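Simulation Belongs on the Shared Workbench

The Praritura Community Workshop has, for most of its existence, judged a robot project by what stands on the bench. A member proposes an arm, orders the motors, cuts the brackets and books the large table. Software is treated as something to be finished afterward, usually in a hurry. It is the position of this essay that the order should be reversed, and that any member who intends to build a manipulator at home or on shared premises should be required to run it in simulation before a single part is bought.

The workshop's own records support the change. The Bolger arm, begun three winters ago, reached a parts cost of 3295 dollars before its builders discovered that the wrist could not turn far enough to place an object on a counter of ordinary kitchen height. The figure does not include the second set of gears. Had the same reach been tested on a computer, the fault would have appeared in an evening. The arm is still in the storage room, and its motors have been lent to other projects.

The Hedex project, which is now in its second year, was run differently. Its members agreed to spend no money on hardware until the gripper could handle kitchen items in a simulated room. They recorded 3092 trial runs on a desktop computer already owned by the workshop. The failed runs were kept along with the good ones and sorted by cause. Most of the early failures came from poor finger placement, and the members changed the approach angle 6 times before they were satisfied. Each change cost an hour or two of someone's time and nothing else.

Two objections are commonly raised. The first is that a simulated object does not behave like a real one. This is correct, and the Hedex members do not dispute it. Friction is estimated, soft produce is treated as rigid, and a light touch on the screen may be a bruise in practice. A simulation should therefore be used to rule designs out, and a design that passes should still be tested with care on the bench.

The second objection deserves more respect. Members join a workshop in order to make things with their hands, and many already spend the working day at a screen. The Waltwood group, which meets in the same building and shares our tools, has made this case firmly. Its members hold that a beginner learns more from one stripped thread than from a month of software. We accept that some lessons are learned only in metal. We do not accept that shared funds should pay for all of them.

A modest rule would serve both sides. Projects under 58 dollars should be exempt. Above that sum, the builder should show a working simulated task at an evening meeting and keep the file where other members can open it.

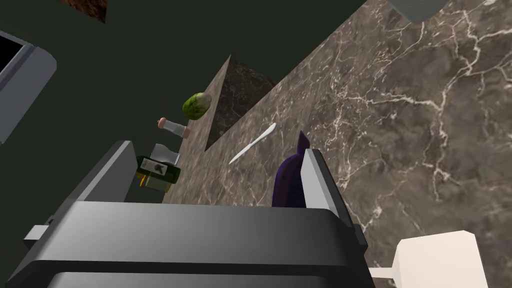
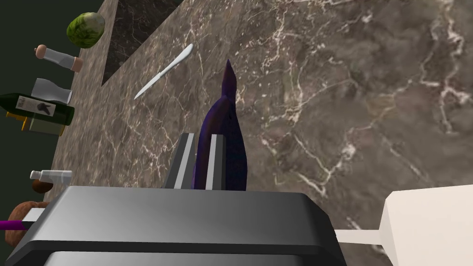
Simulated kitchen trials: the gripper and a purple item at the marble counter.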